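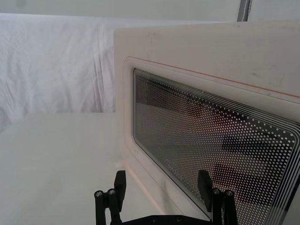 White countertop microwave oven, seen from the door side.

Bovent 2 Priority Outlet Controller
For break rooms and small kitchens on a single 120 V circuit

The Bovent 2 sits between a wall outlet and two appliances that should not heat at the same time. It has one priority outlet and one secondary outlet. When the priority outlet draws current above the set threshold, the secondary outlet is switched off. It comes back on after a delay once the draw falls below the threshold.

Typical pairings are a microwave and a kettle, or a toaster and a coffee maker. Plug the appliance with the shorter run time into the priority outlet. Appliances that lose their settings when power is removed should not go on the secondary side.
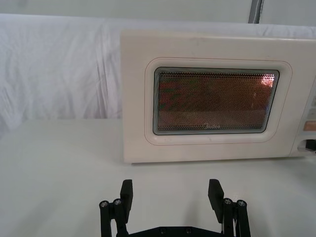

The threshold is set with a recessed dial on the underside. Turn the dial fully counterclockwise, start the priority appliance, and turn clockwise until the green lamp goes out, then back one step. Standby current from a clock or display is normally well under the lowest setting and will not trip the relay.

Microwaves on partial power switch on and off during a cycle. For these, slide the delay switch to LONG so that the secondary outlet stays off between pulses.
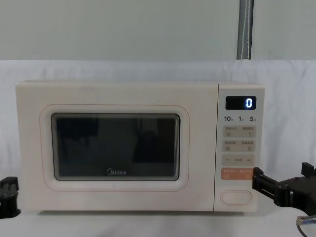
Midea countertop microwave on a table covered in white fabric.

Specifications
Width: 154 mm
Depth: 26 mm
Weight: 558 g, cord included
Supply: 120 V AC, grounded
Outlets: 2, grounded
Housing: molded plastic, gray
Mounting: keyhole slots, screws not supplied

The controller does not raise the rating of the circuit and does not replace the breaker. Do not connect it to an extension cord, and do not connect one controller to another. Refrigerators and freezers must stay on their own outlet. Indoor use only.

Changes from the earlier model
The first Bovent had a fixed delay. The relay is now quieter, and the cord leaves the housing at the side – the old top exit fouled low shelves. Mounting slots are in the same position, so existing screws can be reused. The wall plate sold by Ukero fits both models.

Customer comments
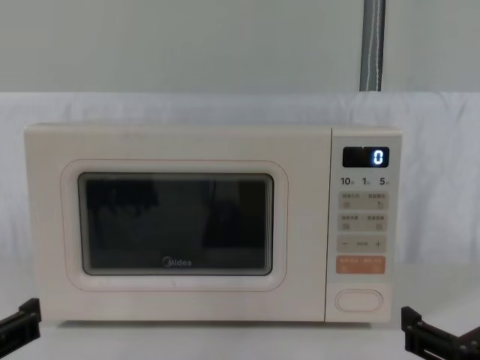 Yara Semaan: The dial steps are too close together. I passed the right setting twice before the lamp made sense. Fine since then, and the breaker has stopped tripping at lunch. A printed scale would help.

Reply from Bovent support: A scale label is included with units shipped from October. Owners of earlier units can request the label through the parts form.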